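Brancombe shop night talk — notes, 28th November

Open w/ why: pile of dead office PCs, didn't want to strip them all by hand. Ask who has a pile too (everybody)

Arm sits over slatted table, tower on its side, panel off. Fixture plate to the left, 3D printed, reprinted the brackets twice. Call the project Feltisum, explain name only if asked 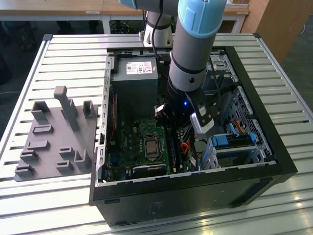

Arm over the open tower, fixture plate at left.

Control box = Ornmont, used. Speed cap up to 1,000 steps a sec, do NOT go faster near the board — say this twice

Wires are the hard part!! Steel stays put, cables dont. Gripper needs a clear way in before it goes anywhere near the socket

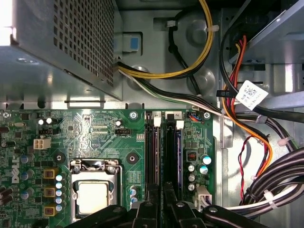
so we plan the path around the cable bundles first, then come down on the CPU. Residue on the lid = bad for grip, wipe it. Lever by hand for now

Log has 523 tries so far, skip teh chart if short on time

Next: second plate, 2 more brackets, Bang script cleanup in December

Questions, then demo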